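Speaker notes - Budgeting for an arm in the laundry room
Nandi Kruger, Retley
25 minutes plus questions

Slide 1. Title

Say hello, thank Charmaine Mkhize for the slot. Mention that the handout has the cost sheet on the back, so they don't need to copy numbers off the screen.

Ask for hands: who runs a site with shared washers? Who has already had a quote for automation? Don't spend long on this.

Slide 2. What we set out to buy

We run shared laundry rooms in residential buildings. 115 machines in total. We wanted an arm that could start cycles, check panels and leave the door area clear for the next user. We did not ask it to fold anything. Say this early or somebody will ask about folding.

Two suppliers quoted, Mostico and Gumede. Both quotes were for the arm, the base and the software. Neither had a line for fingers, and I didn't notice until Palesa Mokoena went through them with me.

Slide 3. The panel is part of the budget

Plan on the machines you have. Replacing washers to suit the arm was priced once and dropped the same afternoon.

Our panels have push buttons for each program, with the labels in Chinese and English. Warm and Cold are both 36 minutes, Fast Wash is 18, and Add Super Wash is 50. The buttons sit close together. A person doesn't think about that. For the arm it means finger width matters, and so does whatever you put on the tips. 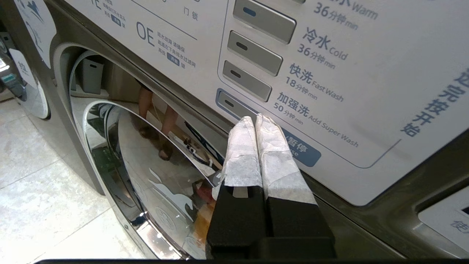
Slide 4. Consumables

Leave the photo up while starting this one. Point to the white wrap on the fingertips and the frayed edges.

Tip covering goes on the running costs, under its own line. We had it under "misc" for the first quarter and it got lost. Our figure for tips, wrap and spare finger blocks was 308 dollars per arm for the year. Small number, but if the wrap isn't in the cupboard the arm is parked.

Also in this line: lens wipes, cable ties, spare screws for the finger mounts. Buy the screws in a bag, not one at a time from the supplier.

Slide 5. Staff time

Read the number slowly: 71 hours. That was Marichka Lysenko's time on setup at the first site, teaching button positions and going back over them. The quote said "installation included". It was, for bolting down the base.

Error codes took a good share of those hours. Our panels print OE next to a note on drainage and the drain filter. The arm can report a code. It can't clean a filter, so a person still has to go. Keep your call-out budget where it is for the first year.

Slide 6. Total for one site, beyond the purchase price

3,424 dollars. Tips and spares, staff hours, a power outlet moved, floor marking. Breakdown is on the handout.

Skip the Uveo comparison if we are past 20 minutes.

Slide 7. What to ask a supplier

- Which finger widths come in the box, and the price of the others
- Who teaches the buttons, and who does it again when a panel is swapped
- Lead time on spares (ours was three weeks, ordered in March)
- Can we try it on our own machine before signing

Slide 8. Questions

Oľga Šťastný has the microphone. If someone asks about leasing, say we looked at it for the second site and have not decided. Cost sheet requests go to Palesa.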